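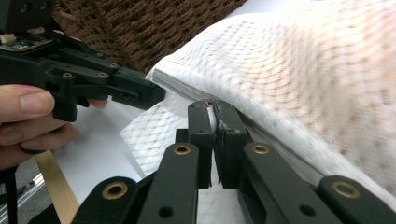
Pillow

A pillow is a cushioned support for the head and neck, used mostly for sleeping. I've looked after this entry for a while now, and I still get letters insisting it ought to be merged with Cushion. I won't be doing that! A cushion lives on the couch or a chair and gets sat on, and a pillow belongs in bed under somebody's head, although I'll grant you that plenty of households swap them about when visitors turn up.

History

The earliest head supports we know of weren't soft at all. People in ancient Mesopotamia and Egypt rested on shaped blocks of stone or wood, with a curved top that held the head off the ground (and, the usual story goes, kept insects out of the ears). China had a long tradition of hard pillows too, and the glazed ceramic ones are lovely things to look at - I've lain on a replica and lasted four minutes. The Greeks and Romans went for cloth bags stuffed with straw, reeds or feathers, and that's much closer to what I'd call a pillow. Cheap cotton and factory sewing in the nineteenth century put a decent one in ordinary homes.

Fillings

Down is the soft underlayer from ducks and geese, very light and very squashable. Feather is heavier and cheaper, and you'll get the odd quill poking through the ticking. Wool sleeps cool in summer and warm in winter, and as I grew up in sheep country you can guess which way I lean. Polyester fibre is what most shops sell, and it washes well but goes lumpy sooner than you'd like. Latex is springy, memory foam is slow and a bit warm, and buckwheat hulls rustle every time you roll over, which some people adore.

Sizes

In Australia the standard pillow is a bit wider than it is long in the other direction (so is nearly everybody's), and the European is a big square that mostly sits at the back looking decorative. Overseas pillowcases often don't fit ours. I found this out with a very nice set from Novine, ordered in November and still sitting in the linen cupboard.

Covers

The tightly woven inner casing is called ticking, and it's there to keep the filling in. Over that goes a protector, if you're sensible, and then the pillowcase or slip. Cotton percale is crisp, sateen is smoother, flannelette is for the cold months. Textured weaves such as waffle and seersucker hide the creases, so I never iron mine.

Care

Read the tag first. Most polyester pillows can go through the machine two at a time on a gentle cycle, at 40 degrees, and down ones can too if you've got the patience to dry them properly - it takes ages, and a couple of clean tennis balls in the dryer will break up the clumps. Foam and latex shouldn't go in the machine at all. Spot clean them and air them in the shade.

See also: Bolster, Cushion, Doona, Mattress, Ticking

Last revised 12 June 2024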